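4 Setting up the simulated stacking task

This section is for members of the Girkondale robotics club who are preparing an entry for the block-moving round. It assumes that the Tullska simulator has been installed as set out in section 3 and that the licence check has passed. All work in this section is done in simulation. The club's real arm stays switched off until section 6.

4.1 Before you start

You need a club login, a copy of the task folder and a wired mouse. Trackpads work, but rotating the view with one is slow.

Copy the task folder to your own drive before opening it. The shared copy is read-only, and the simulator will let you work for a whole session before telling you that it cannot save.

CAUTION: Do not rename the folder. The scoring script looks for it by name and stops without a message if it is missing.

4.2 Loading the scene

1. Start Tullska and choose Open task from the first menu.

2. Select the task file in your own copy of the folder. The table loads first, then the arm, then the blocks. On the older club computers this takes up to 20 seconds.

3. Wait until the status bar reads Ready. Pressing a key earlier can leave the arm without its gripper. If this happens, close the task and open it again.

4. Open the Physics tab and check that gravity is on. It is off by default in new accounts.

5. Press Reset once. The large blocks stay where they are and the small cubes are placed afresh.

NOTE: A cube may come to rest on a large block, against one, or directly on the table. All of these are valid starts. Do not move cubes by hand to get an easier one, as the log records every edit and the run will not be scored.

4.3 Checking the gripper

1. Switch the control panel to Manual.

2. Raise the hand until it is clear of every block.

3. Press Open. Both fingers should move outwards by the same amount.

4. Press Close, then Open again. If one finger lags, set the finger speed to 5 and repeat.

5. Lower the hand over a bare part of the table and stop before the fingertips touch. The contact light must stay off.

CAUTION: The simulator will not stop you driving the hand into a large block. The arm will appear to push through it, after which the joint readings are wrong until the next reset.

4.4 Setting the camera

The scoring script uses its own camera, so the view you choose affects only what you see and what your program receives if it uses pictures. Teams working from images should set the view once and leave it alone.

1. Choose View, then Fixed.

2. Turn the view until the hand and the cube you want to pick up are both visible. Part of a large block may lie outside the view. This does no harm.

3. Save the view in slot 2. Slot 1 is overwritten at every start.

4. Leave shadows on. Programs tuned with shadows off have tended to miss the pale cubes when the setting changes.

4.5 First practice run

1. Switch from Manual to Program and load the starter file.

2. Enter the colour of the target cube. Use the names in the colour list supplied with the task. Mint and cyan are separate entries and are easily confused.

3. Set the approach height. The hand must pass over the large blocks with the fingers open, and the starter value allows for this.

4. Press Run. Keep the pointer over Stop during the first attempt.

5. When the run ends, save the log under your team name. The Jutomow team and the Bataineh team share a computer and must use separate log folders.

If the hand goes down beside the cube, check the view slot first and the colour entry second. If it goes down in the right place but closes too soon, lengthen the pause before Close in steps of 4.

Faults that remain after a reset should be reported to Anselmo Vieira with the log attached. Reports without a log are returned. The regional round is in November, and the starter file will not be changed after the club has sent in its entry.

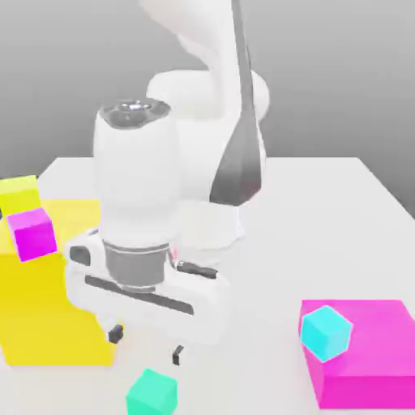
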